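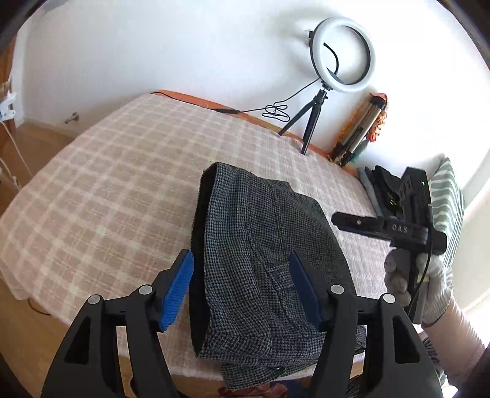
What I wanted to find out

My project is on houndstooth, the broken check you see on coats and scarves and, in my family, on pretty much everything my grandfather ever wore to church. I picked it because I thought it was a print. I really did! I assumed somebody stamped the little jagged shapes onto the cloth. Ms. Garrido let me go on believing that for most of a class period before she handed me a magnifying glass.

So my question became: how do you get a shape with points on it out of threads that only go up and down and side to side? And could I make some myself on the small table loom in the art room?

How the pattern works

You need two colors and a twill weave. In plain weave each thread goes over one and under one, like a potholder. In a twill it goes over two and under two, and every row moves over by one thread, so you get slanting lines across the cloth (look at your jeans, the slant is easy to find, although denim is usually a different twill). For the classic houndstooth you set up the long threads as four dark, four light, four dark, four light, and then you weave the cross threads in the same order. The slant of the twill runs into the color changes and pulls the corners of each check out into those little teeth.

If you do the same color order in plain weave you don't get houndstooth at all. I tried this on graph paper first and had to start over because I lost my place in row six, which will matter again later.

Making my sample

Maarten Dewulf helped me dress the loom, meaning he held the yarn tight while I wound it on and complained about his arms. I used black and cream wool from Pelley, the yarn store next to the bus station. The owner, Evelien Verbruggen, told me to buy something a bit thicker than I wanted so I could see my mistakes. I saw plenty of them.

My first try I called Alpha and it went in the trash. Beta is the one taped in the back of this report. It took me 6 afternoons, counting the one I spent unpicking. I was pressing the cross threads down too hard, so the checks came out short and squashed, kind of like bricks with ears. Once I eased up they got closer to square. You can see the change partway up the sample - the bottom is the squashed part.

There are 2 threading errors in Beta. One is near the left side, where I put two neighboring threads on the same shaft, and it makes a line that runs the whole length. The other one I only found when Duván Espinoza pointed at it during my presentation, so thank you, Duván.

Talking to Mr. Verbruggen

Evelien's father, Willy Verbruggen, used to fix looms at the Grekley mill, and he let me come by with my questions. He said a small check is harder to sell than a big one in a bad year and he had no idea why. He also told me how they checked cloth for faults, by pulling it over a slanted board with a light behind it. I tried that at home with the kitchen window and it works pretty well on Beta, since my weaving is full of gaps anyway.

I forgot to ask him what years he worked there. I should have written my questions down.

What I'd do differently

I would use thinner yarn now that I know what I'm looking for, and I'd make a wider piece. Mine is bookmark size. I'd also like to try a colored version, maybe dark green with the cream, and see if the teeth still show up when the two colors are closer together. My guess is they'd get muddy from across the room. Ms. Garrido says I can have the loom back in April if the ceramics people haven't covered it with their stuff.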